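4.2 Waiting as an organizing principle

The crossing at Pasmont was closed to vehicles on 22nd April and has been closed, reopened, partly closed and "under review" ever since. The notice taped to the barrier gave no reason. Over the next weeks our respondents supplied several, most of them mutually exclusive: a shooting on the far bank, a quarrel between two customs offices over a scanner, a visit by a minister who did not arrive. We make no attempt to settle the matter. For this section what counts is that people on the Urnholm side had to plan their days around a gate whose schedule existed only as rumor.

Earlier work on border closures tends to treat the queue as what is left over when trade stops. The interviews suggest it is a fairly busy place. Of the 413 people we surveyed within sight of the barrier, more than 100 told us they had no intention of crossing that day. They had come to sell tea, hold a spot for a cousin, change money, or find out what everyone else had heard. One man had come to complain about the queue and had been standing in it for 4 days.

Place-holding was the most settled of these trades. A spot near the front went for a fixed price in the morning and a worse one after noon, when word usually came down that the gate would stay shut. Prices were quoted openly and argued over with great feeling. Hatice Dağdelen, who did most of the interviewing on the Urnholm side, was twice offered a discount on the grounds that she was obviously going nowhere.

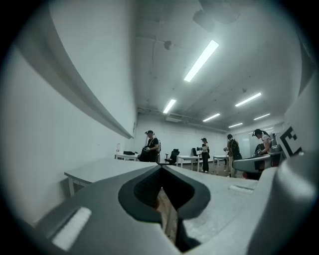
The armed groups appear in these accounts mostly as weather. Respondents spoke of them in the passive voice, as in "it was loud near the bridge" or "the road was not good on Tuesdaysʼ market route." Only when asked directly did they name a group, and then often the wrong one, or at least a different one from the person standing next to them. Suleiman Bako has argued in an earlier working paper that vagueness of this kind is a skill, and our transcripts give him little trouble. A trader who cannot say who fired cannot be asked to testify about it either.

Officials were vaguer still, with less excuse. The district office in Çınar issued nine statements in the period, seven of which described the situation as normal. The remaining two described it as returning to normal. We coded all nine as "no information," after a disagreement between two of the authors that took up most of an afternoon and is documented in the appendix (Kong wished to code the last two as "movement").

Figure 4 gives the distribution of reported waiting times by purpose of travel. Medical cases moved fastest, as the rules require, and were followed closely by people carrying cheese, as the rules do not. The long tail on the right belongs almost entirely to students, who had the correct papers and no one's phone number.

Figure 4. Reported waiting time at the Pasmont barrier, by stated purpose of travel (n = 413). Respondents who refused to estimate are shown as missing; those who answered "forever" are coded at the maximum.

Two cautions apply. First, the survey was carried out in daylight and within reach of the tea sellers, so the night crossings described in the Sodari interviews are missing from it altogether. Second, waiting times are self-reported, and a long wait carried some prestige. Belkadi and Sönmez, working at the same barrier the previous January, found that estimates rose by the hour whenever two respondents were interviewed together. We separated ours where possible, though they tended to drift back.

4.3 Who gets told first

If the queue ran on rumor, it matters where the rumor came in. In most accounts it entered through drivers.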